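Pusley Quilters and Menders list
Re: Washing old cotton before cutting?
15 May 2025 – posted by the Alva Street mending table
7 replies | 16 shares

> I've been given a stack of old cotton sheets and want to cut them up
> for a quilt back. They've been washed for years already. Do I really
> need to wash them again before I cut? And does anyone have a trick
> for getting the grain straight? Mine always ends up leaning, and by
> the time the top goes on I'm trimming a wedge off one side.

Oh, I love this question! Old sheets make the best quilt backs (soft, wide, no seam down the middle) and I've used them for years.

Yes, wash them again. If they've been folded in a closet since October they'll have creases that no iron will shift, and a warm wash relaxes all of that. Skip the softener. I hang mine over two lines so the weight is shared, then bring them in while they're still a little damp and press from the middle out.

Now the grain, my favorite part. Don't trust the hem! Sheets from the big mills were often cut a bit crooked, and the hem just follows the cut. Snip the edge an inch in and tear. It makes a horrible noise and it feels wrong the first time, but the tear runs along a thread and you get a true line from side to side.

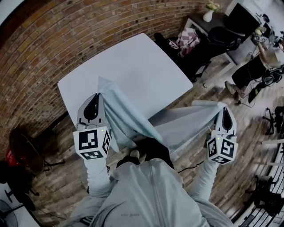

Once you have that line, fold the sheet in half with the torn edges together and see how the fold hangs. If it twists, the cloth is off grain and needs a tug on the long diagonal. Pull, let go, move your hands along, pull again. I did this with a Pelurier sheet last winter that was leaning a good hand's width, and it came back beautifully – I was so pleased I did the pillowcases too.

One warning: polyester blends won't move much. They were heat set at the mill and they like the shape they have. Use those for tote linings.

For thread I'd go with plain cotton, the Vandach 537 if you can still find it. My last 4 spools came from an estate sale and I'm being very stingy with them.

Please post the quilt when it's basted, I'd love to see which sheets you picked!

Reply to list | Contact the list owner | Back to top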